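Workshop Tips: Getting Useful Work Out of Simulated Pick-and-Place Trials

Last updated: December 23, 2023

Filed under: Workshop Tips, Automation, Test Methods

The following guidance is issued by the Tommont training workshop for members who prepare simulated grasping trials before moving to the bench. It draws on the method used by Delyth Pumphrey and Maite Barroso in their recent study of boxed goods, and on the notes kept by Mali Morris while the study was under way. Members are asked to read it together with the general bench rules, which continue to apply.

Purpose of the study

The study asked a narrow question. When a grasping policy is trained entirely on rendered images, how much does the surface under and behind the goods affect its success on a real bench? Earlier work at the workshop had used one plain gray tabletop throughout. Policies trained in that way did well in the simulator and poorly outside it, and the usual explanation was poor lighting. Ms. Barroso suspected the tabletop.

Two training sets were prepared. The first kept the plain surface. The second drew the surface texture, the panel colors and the background brightness at random for each trial. Objects, gripper model and camera placement were held the same in both. Each set contained 1740 rendered trials, and each resulting policy was then given 40 attempts on the real bench with ordinary household cartons.

The policy trained on varied surfaces completed 11 more of its attempts than the policy trained on the plain one. The authors regard this as a useful difference and not yet a settled one, given that only one bench and one gripper were used.

Setting up the surfaces

Choose textures with marks of different sizes. Fine speckle alone is not sufficient, as it tends to vanish once the image is reduced for training. Streaks and broad smudges survive the reduction and give the policy something to learn to ignore.

Strong, flat colors should also be included, even where they look unlike any real workshop. Mr. Cadwaladr's group at Nomow had advised against this on the grounds that such colors would never be met in practice. The study did not bear out the concern. Removing the saturated panels from the varied set lowered the bench result slightly.

Allow some backgrounds to go very dark. A dark gripper against a dark background is difficult to separate, and a policy that has never met the case will often close the fingers too early.

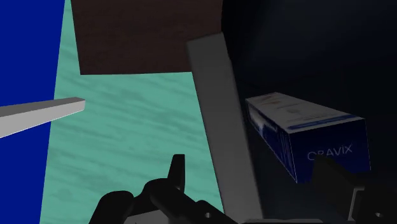

A rendered view at the gripper, with the CRAVIX box to the right of the gray plank.

Plain shapes such as planks, bars and blocks may be used freely to add clutter. They cost very little to render. Members should check that a shape does not pass through the goods at the start of a trial – the simulator will push the two apart with some force, and the carton may leave the table altogether. Trials that begin in this way should be discarded before training.

Preparing the cartons

Use box models with printed faces. Blank cuboids were tried first and proved too easy, in that the policy learned to look for a clean outline and was confused by lettering on real packaging. Large capital lettering on one side is helpful when reviewing saved images, as it allows a reviewer to tell which way the carton is turned. Small print need not be legible.

Cartons should be placed at varied angles to the gripper. Placing every carton square to the fingers saves time in preparation and loses it later. Long, narrow cartons deserve particular attention, because a grasp along the long side may exceed the opening of the gripper. Enter the true opening in the settings file and confirm it with calipers on the real unit. The figure printed in the supplier's sheet was found to be 2 millimeters too generous on the unit at Tommont.

Camera placement

A camera mounted near the wrist will have part of the gripper in view at nearly all times. Do not mask the fingers. In a short side trial, masking them led the policy to misjudge its distance from the carton, and the side trial was stopped.

The camera position in the simulator should be measured from the real mount and re-entered whenever the mount is removed for cleaning. Tape marks on the bracket are acceptable as a reminder but are not a measurement.

Reviewing saved images

1. Look through a sample of first images before starting any training run.
2. Reject trials in which the carton is entirely hidden.
3. Keep trials in which the carton is partly hidden by a finger or a piece of clutter.
4. Record the texture name and the random seed with each trial.
5. Store the reject list. Ms. Pumphrey found two faulty carton models by reading the rejects alone.

Reviewers should resist tidying the set. In May a well-meant clean-up removed most of the crowded trials, and the run that followed had to be repeated from the beginning. The original files were recovered from the Hiltix drive kept in the lower cabinet.

Reporting results

Report bench attempts and simulated attempts in separate tables. State the number of attempts in every case, including runs that were ended early. An attempt counts as complete when the carton is lifted, carried and set down inside the taped area without a hand being used to assist. A carton that is lifted and then dropped is recorded as a failed attempt, with a short note on the stage at which it fell.

Morfudd Gough maintains the report template and will return any form that leaves the gripper opening blank. Members working with the Mladenović gripper should add its firmware version in the remarks column until the template has been revised.

Further trials with soft pouches are planned. Until those results have been reviewed, the advice on this page applies to rigid cartons only.

We use cookies to remember your settings and to measure visits to this site. By continuing to browse, you agree to their use. Manage preferences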